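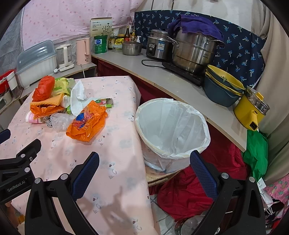
Clearing a table after a shared meal goes faster when the sorting is done on the table and the bin comes to the table, instead of each item being carried across the kitchen. The method below is written for a table with a cloth on it, which adds two constraints: liquid must not reach the fabric, and nothing should be dragged. Start by gathering the loose trash into one pile near a corner. On the table shown, the pile is at one end of a pale pink printed cloth and holds crumpled plastic bags, wrappers, a tissue, a small paper cup on its side and a couple of green-and-white cardboard boxes. The wastebasket stands right next to the table, with its liner folded over the rim.

What you need

One wastebasket with a fitted liner
One spare bag for recyclables
A damp cloth and a dry cloth
A bowl or tray for anything that goes back to the kitchen

1. Set the liner

Open the liner fully before it goes in and push the bottom down until it touches the base. Fold at least 2 inches over the rim. A narrow fold slips on the first heavy item, and the liner then has to be fished out from under the trash. If the liner is too wide for the basket, gather the slack on one side and tie it in a small knot below the fold. I use the Flomell medium liners in the kitchen and the Coltberg ones, which are slightly narrower, in the bathroom. Either will do.

2. Position the basket

Place it on the side of your working hand, close enough that you can drop items in without taking a step. It should stand flat. On a soft or wrinkled surface, put a board under it.

3. Take the cups first

Cups are the main source of stains. Lift each one upright, even if it looks empty, and tip any remaining liquid into the sink. Do not stack a cup inside another until both have been emptied.

4. Flatten the boxes

Open both end flaps, press the sides together and put the box in the recyclables bag. Check inside for leaflets or inner bags before flattening. Boxes with grease or food on them go in the trash where local rules say so.

5. Compress the bags and wrappers

Shake each plastic bag over the basket to empty it, then squeeze the air out toward the open end. Keep one clean bag and put the smaller wrappers inside it -- this stops light film from floating back out of the basket. Tie it loosely. Clean bags worth keeping can be folded into a square and stored.

6. Tissues last

Used tissues go in on top, directly from the table. Wash your hands before touching the cloth.

7. Clear the cloth

Fold the four corners toward the center so that crumbs collect in the middle. Lift the bundle, carry it to the basket and shake it inside the rim. If the cloth is staying on the table, brush the crumbs onto a stiff sheet of card. Blot wet marks with the damp cloth, then the dry one. Rubbing pushes the stain into the weave.

8. Close the liner

Stop filling when the trash is a hand's width below the rim. Unfold the liner, press out the air, twist the neck and tie. Fit the next liner before putting the basket back.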